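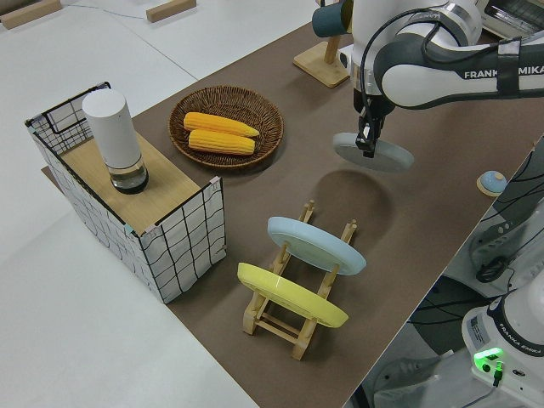 utwood_859
Question on glaze fit for stoneware dinner plates. I fire the Pristitz clear over their gray body, and it crazes within two weeks of unloading. I have tried slower cooling and a thinner coat, with no change. The tint I want is the pale blue-gray of the round plate in the photo, so switching to a white body is a last resort. Has anyone adjusted this glaze with silica?

kilnshelf30
Crazing means the glaze shrinks more than the body. Add silica in steps of 2 percent and run a line blend. Cooling speed only changes when you see the cracks.

jurnon_fan
Disagree on silica first. The Pristitz clear is already stiff, and more silica will pinhole it at your temperature. Swap part of the soda feldspar for talc.

kilnshelf30
Pinholes can be fixed with a 30 minute hold. Talc will shift a blue tint toward gray.

jurnon_fan
Not in my tests. Which cone, OP?

utwood_859
Cone 6, electric. I will run both blends on the same shelf in September and boil the tiles before I post results.

carrier_clay
Check the body too. If it is underfired, neither fix will last. Measure absorption first.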